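Sallport Players seek a stage manager, two understudies and anyone who can hem

Posted Tuesday, May 15, 2018

The Sallport Players are a small professional theater company in Elness with a 203-seat house, a decent lighting rig and a boiler that believes it is in the cast. We are hiring for our fall production, a new play called Urio, and for the short tour that follows it.

Urio is a comedy about a family that inherits a ferry. It runs long. The playwright has been told.

Stage manager (one position, paid)

You will run rehearsals, build and keep the prompt book, call the show and write the nightly report. You will also be the person who knows where the other glove is. We want someone who has called at least 2 full productions, in any size of house, and who can say "hold, please" in a voice that makes grown adults stop moving.

Things you will deal with in this particular show: 4 scene changes in the first act, a door that has to stick on cue and open freely the rest of the time, a live accordion, and a soup. The soup is eaten every night. Please ask us about the soup at interview, as we would like some ideas.

Pay is a flat weekly rate at our usual scale, which we will send you before you apply if you write and ask. We'd rather you knew now than found out over coffee.

Understudies (two positions, paid)

One covers the three sisters. One covers the father, the ferry inspector and the voice on the radio. You will be at every rehearsal from the second week on and you will get one guaranteed performance each, on a matinee, with your name in the program spelled the way you spell it. Last season both understudies went on in the first week, one of them in shoes belonging to the box office. Learn your lines early.

We are open to all ages over eighteen and all backgrounds. Accents are welcome; the family in the play is from nowhere in particular and has been argued about at length.

Wardrobe help (several people, small stipend)

Evenings and Saturdays. If you can hem, press, sew on a snap or take in a waist while its owner is complaining, we want you. Our costume stock was bought from the old Camlow opera house and is heavy on capes. There are no capes in Urio. Some of them will have to become aprons.

What we can offer

A rehearsal room with windows. A green room with a couch of uncertain age. Two free tickets to every production while you are with us, and half price for your relatives, including the ones who talk. Travel and lodging are covered on tour, and nobody drives the van after a show unless they have said yes to it in writing.

What we can't offer

Parking. Stardom. A working ice machine.

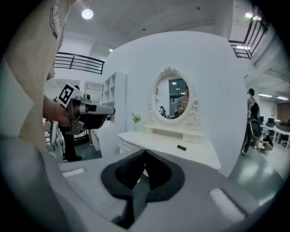
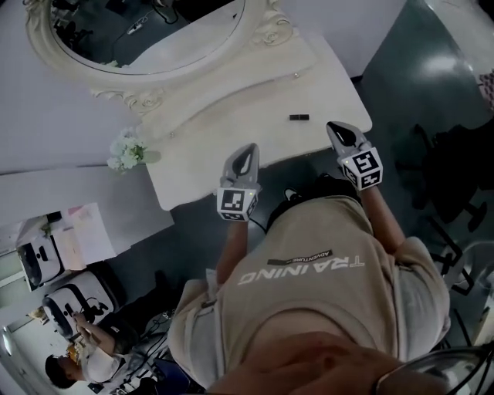 How to apply

For stage manager, send a resume and one page from a prompt book you are proud of. Coffee stains are fine. For understudy, send a resume and tell us which two parts you would most like to cover and which one you dread. For wardrobe, a few lines will do, and please mention whether you have your own scissors and how you feel about lending them.

Write to the company office at the Sallport, Elness, or drop an envelope through the stage door slot. The front door slot leads to a cupboard we can't open.

Applications close at the end of the first week of June. Auditions for the understudies will be held in the rehearsal room the week after. Prepare a piece of 200 words or fewer, comic or otherwise, and be ready to read from the script with whoever is standing nearby. Please don't bring Hamlet. We like Hamlet. We heard a great deal of him last year.

Everyone who applies will get a reply, and it will come from a person who has read what you sent.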